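Robot Handling, Unit 4: Contact faults and protective stops
Weerakoon Technical College
Notes by Zane Grīnberga. Lab questions to Parveen Fakir.

Read these before the practical. You will need the fault log handed out in the last session and your own copy of the cell diagram.

The fault

The Sendlow cell moves crockery from a white tub to a tray. In November the arm came down on the rim of the tub while going in for a dish. The gripper was open and empty. The arm kept pushing after it touched, the tub slid across the table, and a plate was chipped. Parveen pressed the emergency stop. No one was hurt, but the protective stop should have come first and it didn't.

The log gives the order of events:

Target height received from the depth software (Furorine).
Height accepted. No warning raised.
Descent started at 90 mm per second.
Contact force rises above the normal limit.
No protective stop.
Emergency stop pressed by hand.

There are 2 separate faults in that list. Keep them apart in your write-up. Most reports last year ran them together and lost marks for it.

Fault A: the wrong height

The depth software works out how far away a surface is by matching small details between views. A plain white surface gives it very little to match. A shiny one is worse. A highlight is a reflection of a lamp or window, and it shifts along the surface when the camera moves, so the software can match the highlight and get a distance that belongs to nothing in the cell.

On the day, the rim was read as lower than it is. The planned path therefore went through the rim. The path planner did nothing wrong with the numbers it was given.

The software also gives a confidence score with each reading. The score was low. The cell program did not look at it.

Fault B: the missing stop

The Uvance controller compares the force at the wrist with a limit and stops the arm when the limit is passed. Some weeks earlier the limit had been raised, as the arm kept stopping when it lifted several plates at once. The change was made for lifting. It was saved in the general settings, so it applied to the descent as well.

The change was not written in the cell book. The next group had no way of knowing about it.

Note that the emergency stop is not a substitute for the protective stop. It depends on a person standing within reach and paying attention. In a risk assessment you count it as an extra measure.

What was changed

The force limit is now set for each stage of the move. Descent has its own low limit.
The last part of every descent is done at reduced speed.
A height reading with a low confidence score is refused and the arm goes back to its waiting position.
The rim is entered in the cell model as a fixed keep-out area, with a margin on both sides. If the tub is moved, the model must be updated before the next run.
All changes to limits go in the cell book with initials and the reason.

Reduced speed does not correct a bad height. It lowers the force of a contact and gives the controller more time to act.

Views of the work area

The first is the wrist view over the rim, the second the wider view with the arm moving. Look for highlights in both, and compare the shiny white surfaces with the green squares.

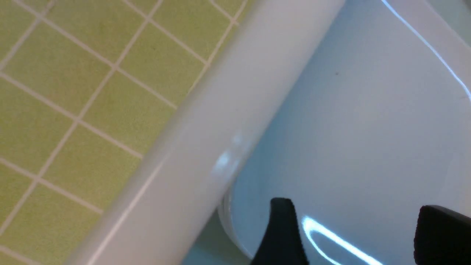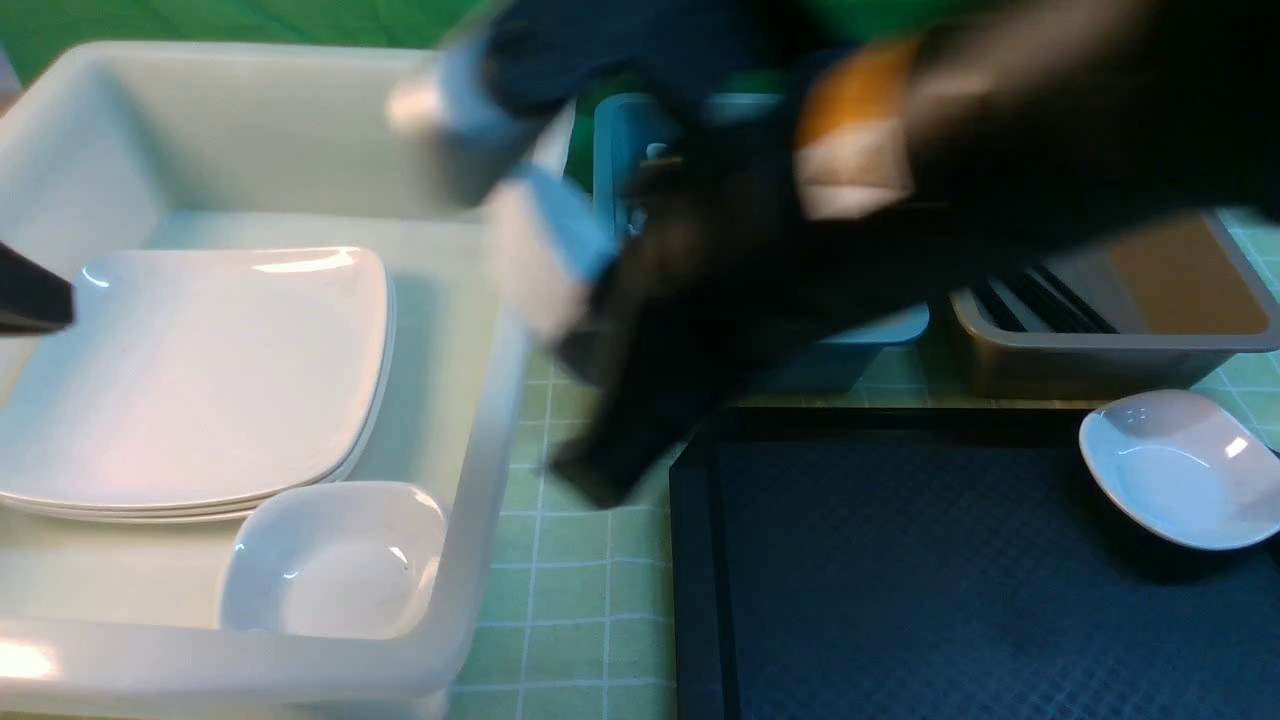

Practical task

Work in groups of 2. One person holds the emergency stop for the whole run and does nothing else. Swap over halfway.

1. Check the force limit for each stage against the cell book. Do not start if they differ.
2. Run the descent with the soft test block in place of the crockery. Record the force at which the arm stops.
3. Take a set of height readings on the rim with the lamp on, then with the lamp off. Write down the confidence score beside each reading.
4. Mark which readings the program refused.
5. Put all settings back and sign the book.

Hand in one page for Fault A and one page for Fault B, with your readings attached. For each fault say what the cause was, what should have caught it, and which of the changes deals with it. Bring the page for Fault B to the next lecture as well, as we will use it when we start on risk assessment.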